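Company > About > Test Bench

Skernik is an independent test shop in Andville. We compare grippers, arms, wrist cameras and controllers for integrators who need numbers before they commit to a purchase. The company was set up in April 2021 with one bench and now runs 4.

Each gripper is mounted on the same arm and run through the same pick list: bowls, plates, toy food, boxed goods. A standard comparison is 13 tasks, repeated under 3 lighting levels. Failed grasps are logged by cause (slip, collision, missed pose, controller fault). 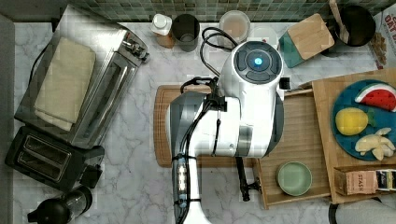 Kitchen bench, arm over the counter, cabling tied along the link.

Our log holds 3598 scored grasps. Clients receive the raw data, the mounting drawings and the controller settings. We don't sell hardware or take commissions from suppliers.

Current work includes a parallel-jaw comparison for Iturra and a controller latency study for Kaltlow. Bench time is booked by the week. Adapter plates can be machined on site if the flange pattern is supplied with the booking.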